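Notebook > Workshop > Finishing

Filed under: Oil, wax and shellac

Print this post | E-mail this post

Maintenance coats on an oiled benchtop

The bench got its second maintenance coat in May, which gives me enough to write down. The top is Tasmanian oak, glued up from offcuts, and it was first finished with Claledus hardwax oil, the satin version. I use the bench for assembly and light handwork. It sees glue, the odd coffee cup and a fair amount of afternoon sun from the western window.

Film finishes fail by cracking or lifting, and the repair usually means taking the whole surface back. An oil finish wears thin where it is used and stays put where it isn't. On my top the front edge had gone pale and slightly furry, the strip beside the vice was grey, and the back third looked much as it did when I applied it. I coated the lot anyway. A patch repair in satin shows as a darker island for months.

Preparation took longer than the oiling. I scraped off the glue spots first, then wiped down with white spirit and left the top overnight. The grey strip had iron staining, which oxalic acid shifted in two applications. Rinse it well afterwards. Residual crystals turn to an unpleasant dust under the sander, and the mask needs to be on before you find that out.

For abrasive I went no finer than 180 grit. The first time I finished this bench I went up to 320, and the oil sat on the surface and stayed tacky in the corners. The tin recommends 120 to 150 for floors. A benchtop can go a little finer, but burnished timber takes up very little oil. I vacuumed, wiped with a barely damp cloth to raise the grain, let it dry and gave it a few strokes by hand with a worn sheet.

Coverage is where my estimate was out. I had allowed 100 mL for the top and used some 84 on the first pass, then very little on the second. A white nylon pad spreads it further than a cloth. A brush leaves too much behind, particularly across the joints, where it pools and skins over. After the first pass I buffed with a clean cotton rag until it stopped picking up colour. The second pass went on the next day at 7 am, before the shed warmed up.

Rags went outside, flat on the concrete, until stiff. Do not leave them balled up in the bin.

I also tried the Vendby oil on the underside of a shelf cut from the same boards. It is thinner, has a stronger citrus smell and needed three coats to reach a similar sheen. It dried harder to the fingernail after a week. Under a wet glass left for 6 hours it marked and the Claledus did not, though one shelf is a small sample and I may have been less patient with the third coat.

Colour is the other thing to settle before starting. Both oils warm the timber noticeably. On pale oak the shift is toward straw, and it deepens over the first summer. If you want the raw look, the versions with white pigment hold it back, but the pigment collects in open grain and has to be worked off promptly.

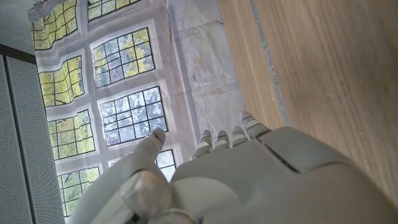

Du Plessis wrote in after the first version of this post to say that 180 is still too fine for spotted gum, and that a top done at 120 with the same oil had gone two years before it needed anything beyond soap. I haven't used spotted gum on a bench. It is denser and greasier than oak, so the coarser scratch makes sense to me, and I would add a solvent wipe immediately before the first coat.

For routine cleaning I use a diluted neutral soap and a wrung-out cloth. Ordinary kitchen spray strips the wax component and leaves a dull patch in the shape of the wipe. The next coat is due when water stops beading along the front edge. I check it with a few drops whenever I sweep up.

The vice jaws are still to do. They are lined with leather and the old adhesive has bled into the end grain, so the oil won't take there until I have cut it back.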